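Fonemstead Tests Evening Parcel Pickup Points

March 14, 2025

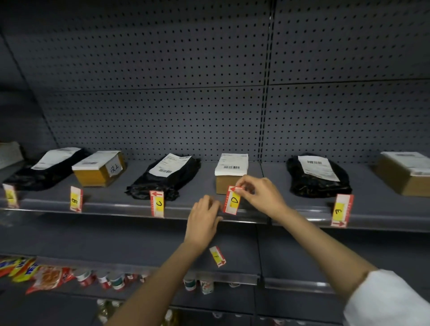
Fonemstead will extend its staffed parcel pickup service into the evening at two sites, the town's transport office said. The trial began in February and has been renewed after 900 parcels were collected in its first month. Items are held on open metal shelving and released against a code sent by text message. The mix is typical of home delivery: black plastic mailer bags and small cardboard boxes share a shelf, each identified by the white shipping label stuck to it. Parcels too large for a shelf stay at the Clotberg depot.

The transport office wants to cut repeat delivery attempts, which add van traffic on narrow residential streets. Before the trial, 186 failed deliveries were logged in the two districts over a comparable period. The figure for February was 59.

"The drop is larger than our model predicted, but one month is a short sample," said Pascal Kettler, who heads freight planning at the office. He said the count excludes parcels left with neighbors.

Carriers pay a flat handling fee for each item. Stesitz, the contractor that runs both sites, has asked for the fee to be reviewed before the trial ends, citing higher staff costs after 6 p.m. Hsiu-ying Chung, its operations manager, said the company would also like a shorter holding period — five days instead of seven — to free shelf space.

No decision has been made on either request. Collection remains free for residents, who must show photo ID if they do not have the code.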